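The Letter from Kallio

1

Ilari Jääskeläinen carried the letter in his coat for eight days before he opened it. He knew the handwriting. His sister made her letters very tall, as if each one had to look over a fence.

He worked then at Skellex, in the office above the harbor, where he checked the weight papers of ships. It was November and the windows were dark by four. Every evening he put the letter on the kitchen counter, made tea, and went to bed with the letter still closed.

On the ninth morning he opened it with a butter knife. "Father's house is sold," she wrote. "There is one box with your name. I will not post it, it is too heavy. Come."
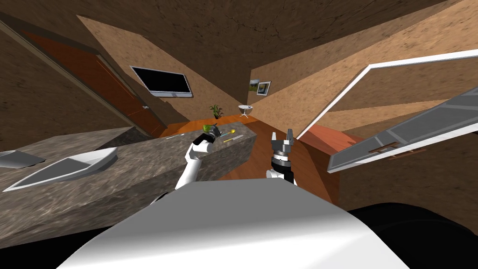
2

The bus to Kallio took the old road. Ilari had 541 in coins and notes, all that was left until payday, and he counted it two times because the woman next to him was asleep and there was nothing to read. After Kaddale the trees came close to the road and the snow started, very thin, not staying on the ground.

He tried to remember when he had last spoken with his father. It was by telephone, and it was concerning a ladder. Who had borrowed it, who had not returned it. They had both been quite sure.

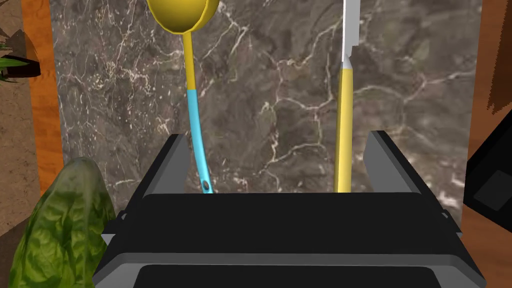 His sister met him at the stop without gloves. She had become gray at the front, and she held his sleeve for a moment before she let him carry his own bag. In her kitchen she gave him pea soup from the big pot, with a yellow ladle, and she filled the plate too full, as their mother did. They ate and spoke of the price of the house. It was less than she had hoped.

"And the box?" he asked.

"By the door. You walked past it."

He sat down on the floor in his socks. Inside were his school books, a tin of screws, and a folded paper with his father's small square writing. It was a list of all the things that had been lent out of the house, with names and years. Near the bottom stood: ladder, to Ilari. After it his father had drawn a line through the name and had written his own.

"Did you read this?" Ilari asked.

His sister was washing the plates. "It has your name on it," she said. "Do you want coffee, or will you sleep?"

He said he wanted coffee.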